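When a robot stops feeling

Miranda is a robot in Ekbridge with two arms. Her job is packing first aid kits. On Tuesday she went wrong – one of her grippers squeezed too hard, and kept squeezing!

Why? A tiny sensor tells the gripper when to stop. It broke. So no "stop" mesage.

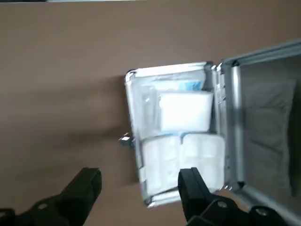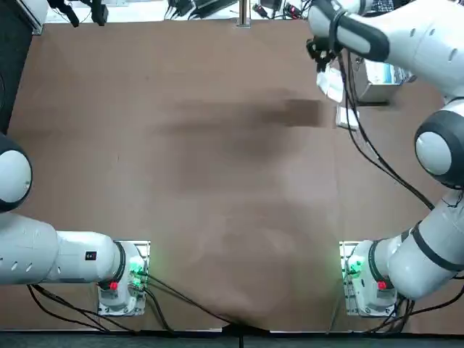 First picture: the open case and two black gripper fingers. Second: both white arms at the table.

What to do if a robot goes wrong:
Stand back. Hands off. Tell a grown-up – they can switch it off.

New sensor fitted in 5 minutes. Then 3 slow tests befor any real packing.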